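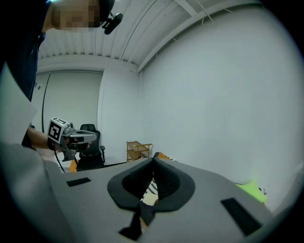
## November: room refit, soft furnishings and layout

Continuing from the previous entry. Walls are done and plain white throughout, ceiling left as it was (corrugated, white, one beam crossing at an angle). No further work planned on either.

**Window.** Pale grey roller blind fitted on the back wall. Drop set by eye, then trimmed. The black cable running down alongside it is still hanging free. It needs clips at 300 mm spacing and I have none left in white. Mircea Chiriac has a box somewhere; ask.

**Shelf cart.** Two tiers, light wood, from Marketti. Placed against the wall beside the office chair. Assembly was simple apart from the lower tier, where two of the pilot holes were shallow and had to be deepened by hand. Posts are slender and I would not put anything heavy on the top tier. Check for wobble after a week and tighten if needed.

**Chair.** Black, mesh-type back, moved over from the old desk. Castors roll better on this floor than on the last one. With the chair pushed right back it blocks access to the cart, so either the cart goes 43 cm further along or the chair lives somewhere else. Leaning towards moving the cart.

**Bed area.** Blanket is the black-and-white zigzag one. Tried it folded to half depth first and it slid about, so it is now spread out. The orange piece goes along the edge, folded over the blanket. This holds better than the clips we tried, and the clips have gone back in the drawer.

Cushion inventory as laid out:

- hot pink, star-shaped, plush (Evham)
- mustard-orange, rectangular (Hà)
- lime green, next to the mustard one (Hà)

The star wrinkles as soon as it is touched. Cover does not come off, so spot cleaning only. The other two have zips and can go through at 30 once the spare covers arrive.

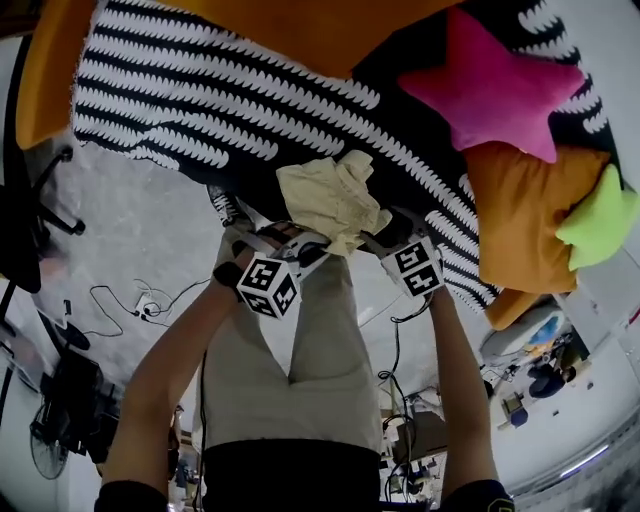

The spares are on order from Cilteck, reference ending 146, with no delivery date given. Until then the covers stay on and get brushed down at the end of the day.

Cloths: the cream ones are the softest we have and crease badly in storage. Stacked flat they take up too much of the cart, and rolled they come out with a ridge down the middle. Will try folding in thirds with the hem inwards and see how they look after a few days on the lower tier.

Colour balance is heavy on orange. Not changing it now. If another cushion is bought it should be a plain grey or similar, same size as the mustard.

Still open:

- cable clips
- cart position, then mark the floor with tape
- spare covers
- second set of cloths, same fabric if Marketti still has it

Time spent on the above was around 2 hours, excluding the cart.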